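Plavton Zunura 卓上ロボットアーム レビュー：片付けと補充をどこまで任せられるか

カテゴリ：家庭用・小規模店舗向け自動化
使用期間：2か月
使用場所：焼き菓子と軽食を置く小さな店の作業場、および自宅の台所

Plavtonの卓上アーム「Zunura」を借りて、店の作業場で1か月、自宅の台所で1か月使った。料金は月699ユーロのレンタルで、アーム本体、二本指のグリッパー、手首のカメラ、取り付け用の架台、制御ソフトの「Mridha」が含まれる。買い取りもできるが、今回は検討していない。

知りたかったのは、片付けや補充のような細かい雑用を機械に渡せる段階に来ているのかどうかだ。動画では何でもできるように見える。うちで毎日発生する作業をそのままやらせたらどうなるかを見た。

設置

箱は二つ届く。重いほうにアームと電源、軽いほうに架台の部材とケーブル類が入っている。架台の組み立ては難しくないが、一人だと水平を出すのに手間取る。説明書の図が小さく、左右の金具を一度取り違えた。組み上がってから気づいたので、ほぼ全部ばらした。

天板は水平で、ぐらつかないことが条件になる。折りたたみ式の机は最初の動作で揺れ、緊急停止がかかった。結局、店で一番重い木の作業台に固定した。自宅では食卓を使ったので、その1か月、食事は別の机でとることになった。この点は借りる前に考えておいたほうがいい。アームが使っている間、その机は人間の机ではなくなる。

校正は付属のシートを机に置いて行う。Mridhaの画面の指示どおりに進めれば、昼休みのうちに終わる。ただし机を少しでも動かすとやり直しになる。自宅では掃除機の先が脚に当たっただけで位置がずれ、翌朝から掴む場所が指の幅の半分ほど外れるようになった。

仕様で確認しておく点

可搬重量はカタログ値で1000グラム。これはアームが最も縮んだ姿勢での値で、腕を伸ばすと警告が早く出る。水を満たした水筒は、手前なら持ち上がるが、奥の棚には置けなかった。皿は一枚ずつなら問題ない重さでも、縁が薄くて指が滑る。

グリッパーは二本指で、開き幅は大きめのマグカップがぎりぎり入るくらい。指先には交換式のパッドをつけられる。標準のパッドは硬く、袋物には向かない。途中からSelitzのやわらかいパッドに替えた。別売りで、値段は高くないが消耗する。店で毎日動かすと、ひと月で角が丸くなった。

音は換気扇の弱運転より静かで、動き出しにだけ短く唸る。夜、隣の部屋で寝ている家族から苦情は出なかった。

やらせた作業

作業は大きく分けて、個包装の菓子の仕分け、乾いた食器の移動、布巾の折りたたみ、食卓の片付けの四つ。動作の成否はMridhaが自動で記録する。ただし判定が甘く、箱の縁に引っかかっただけのものも成功に入る。途中から自分で映像を見て直した。見直した試行は全部で1193回になる。

いちばん時間を使ったのは個包装の仕分けだ。机に散らばったバーや小袋を拾い、種類ごとに容器へ入れる。店では毎朝、詰め合わせの準備で人がやっている仕事で、単純だが地味に手が取られる。

結果から言うと、バー状の個包装が一番うまくいった。形がはっきりしていて、胴の部分を横から挟めば落ちない。向きが斜めでも、カメラの映像から角度を読んで手首を回す。慣れてくると、見ていて安心できる動きになる。

苦手なのは重なりだ。二つがくっついていると、ひとつの長い物だと判断することがある。挟んで持ち上げ、片方が途中で落ち、落ちたほうを見失う。アームは作業完了と報告するが、机の上には一つ残っている。この失敗が一番困る。人が最後に見なければならないからだ。

光沢のある包装も癖がある。午前中、窓からの光が斜めに入る時間帯は、反射した部分を物の端と取り違え、何もない場所を掴みにいくことがあった。ブラインドを下ろして天井灯だけにすると、かなり減った。朝の光で仕込みをしたい店には小さくない制約だと思う。

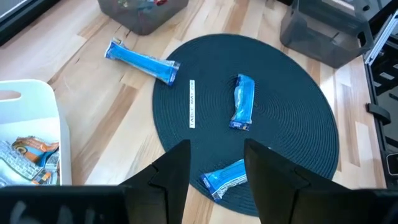 下に敷くものでも結果が変わる。つるつるした天板に直接置くと、指が触れたときに物が逃げる。滑り止めになる敷物を使うと逃げにくくなるが、今度は凹凸に指先が引っかかる。高さの設定を紙一枚分上げるかどうか、という調整を何度もやった。敷物の上と天板の上に物が混ざっていると、どちらかに合わせた高さではもう一方がうまくいかない。Mridhaには面ごとに高さを変える機能があるのだが、設定画面の奥にあり、しばらく気づかなかった。

これを教えてくれたのは、レンタル窓口の技術担当のFarhad Kianiさんだった。問い合わせに映像を添えて送ったところ、翌朝に返事が来た。「高さを一つにしようとしないでください。敷物を独立した面として登録すると楽になります」とのこと。登録は画面上で敷物の輪郭をなぞるだけで、丸いものでもできる。やってみると掴み損ねが目に見えて減った。こういう大事なことは説明書の最初に書いてほしい。

容器の置き方も気をつけたい。深い容器は、入れるときに手首が縁に当たらないよう、アームが高い位置から物を離す。軽い菓子なら構わないが、割れやすいクッキーは欠けた。店では浅い箱に変えた。壁の高い容器から中身を取り出す作業は、さらに難しい。上からまっすぐ指を入れるしかなく、隅に寄った袋はほとんど取れなかった。容器を傾けるという、人なら考えずにやることができない。

食器

乾いた食器を水切りかごから棚へ移す作業は、物によって差が大きい。マグカップは得意で、取っ手の向きを揃えて並べるところまでできる。茶碗は縁を挟めば持てるが、重ねるときに最後で少し落とすので音がする。割れはしなかったが、気に入っている器は任せなくなった。

平皿は立ててあれば持てる。寝かせてあると指が下に入らない。箸とスプーンは、一本ずつ離れていれば拾える。かごの中で束になっていると無理で、底をつつく動作を繰り返したあと、助けを求める通知が来る。

濡れた食器は対象外と考えたほうがいい。手首のカメラには防滴の表示がなく、パッドも水がつくと滑る。つまり洗うところと拭くところは人の仕事のままで、残るのは棚に戻すところだけになる。家事としては一番短い部分だ。

布巾

正方形の布巾を広げた状態で置けば、二つ折りにできる。もう一度折って四つ折りにするところで角がずれる。ずれ方は毎回違う。見た目を気にしなければ使えるが、店の棚に並べるものとしては自分で折り直した。

丸まった布巾を広げるのは、ほとんどできなかった。端を見つけて持ち上げ、振るような動作をするのだが、途中で諦めることが多い。洗濯物を任せたいと思っている人は、少なくともこの機種では期待しないほうがいい。靴下を一度だけ試した。左右を合わせる以前に、裏返っているものを戻せない。

食卓の片付け

夕食後の食卓から、調味料の瓶、空のコップ、個包装のごみを分けて移動させる。瓶とコップは比較的安定していた。倒れることはあったが、こぼれたのは一度だけで、蓋を閉め忘れていたこちらが悪い。

包み紙や空の袋は、軽くて形が決まらないので安定しない。掴めても、離すときにパッドに張りついてついてくる。箱の上で手を開き、そのまま包み紙を連れて戻ってくる動きを何度も見た。Mridhaの更新で、離したあとに指を小刻みに開閉する動作が加わり、少しよくなった。

食べかけのものには反応が読めない。半分残ったパンをごみと判断したことがあり、それ以降は人が先に食べ残しを下げる手順にした。そうなると、もう立っているついでに全部下げたほうが早い。

速さ

人より遅い。個包装の仕分けなら、慣れた人が一皿終える間に、アームは数個というところだ。設定で速度は上げられるが、失敗も増える。結局、標準より一段遅い設定に落ち着いた。

遅いこと自体は、店ではあまり問題にならなかった。閉店後に動かしておけば、翌朝までに終わる。問題は止まったときで、夜のうちに一度止まると、残りは朝まで手つかずになる。最初の頃は、出勤して机を見るまで結果がわからないのが落ち着かなかった。通知を携帯に飛ばす設定もあるが、夜中に起こされて戻しに行くわけにもいかないので切った。

安全と手入れ

人が手を入れると止まる機能は確実に働いた。わざと腕の通り道に手を置いてみたが、軽く触れたところで止まり、痛みはない。ただ、指の間は別だ。挟む力を強めに設定していると、それなりに痛い。子どものいる家では力の上限を下げ、鍵つきの設定にしておくべきだと思う。うちは猫もいるので、動かす間は台所の戸を閉めていた。

食品のそばで使う以上、清掃のしやすさは気になる。アームの表面は拭けばきれいになる。指の付け根の隙間に粉糖と砂が混ざったようなものが溜まり、綿棒で取るしかなかった。個包装されたものだけを扱うなら十分だが、むき出しの菓子に触らせるつもりはない。

手首のカメラのレンズは、思ったより汚れる。汚れると急に精度が落ちるのではなく、じわじわ外すようになるので気づきにくい。店では朝の準備の項目に、レンズを拭くことを加えた。

ソフトウェア

Mridhaは日本語表示に対応しているが、訳が不揃いで、「把持」と「つかむ」と「グリップ」が同じ画面に出てくる。意味はわかる。エラーの文面は英語のままのものがある。

新しい作業を教える方法は二通りで、腕を手で持って動かして見せるか、用意された作業の型に物と場所を当てはめるかを選ぶ。前者は楽しいが、物の位置が変わると応用がきかない。同じ場所に同じ物が来る工場の作業なら、これで足りるのかもしれない。うちのように毎朝散らばり方が違う机では、後者しか使わなくなった。

映像は初期設定で外部に送られる。切ることはできるが、切ると物の認識が古い版のままになる。自宅の食卓が映るものなので、借りた日に確認した。店では送る設定、自宅では送らない設定で使った。自宅での成績が少し悪かったのは、この影響もあるかもしれないが、机も照明も違うので切り分けられていない。

費用の話

月699ユーロは、家庭で払う額ではないと思う。自宅の1か月で浮いた時間は、準備と後始末に使った時間と比べて、ほとんど残らなかった。店のほうは微妙なところだ。毎日同じ種類の個包装を仕分ける仕事があり、夜に机を空けられ、朝に誰かが確認できるなら、使い道はある。うちでは朝の仕分けが確認作業に変わり、その分、焼き上がりの箱詰めに早く入れるようになった。従業員の評判は悪くない。ただし、人を減らせるかと聞かれたら減らせない。

借りる前に、扱わせたい物を実際に机に並べて、硬いか、形が変わるか、重なるか、濡れるかを見ておくとよい。硬くて、重ならず、乾いている物が大半なら試す価値がある。袋や布が中心なら、次の機種を待ったほうがいい。

項目別の評価（5段階）

設置のしやすさ：3
硬い物の掴みやすさ：4
袋物、布：1
速さ：2
静かさ：4
ソフトウェア：3
サポート：5
価格：店舗なら3、家庭なら1

店のほうは3月まで契約を延ばした。自宅の分は返却済みで、返送用の箱は届いたときのものがそのまま使える。捨てずに取っておくこと。緩衝材の入れ方には順番があるので、開けるときに写真を撮っておくと返すときに迷わない。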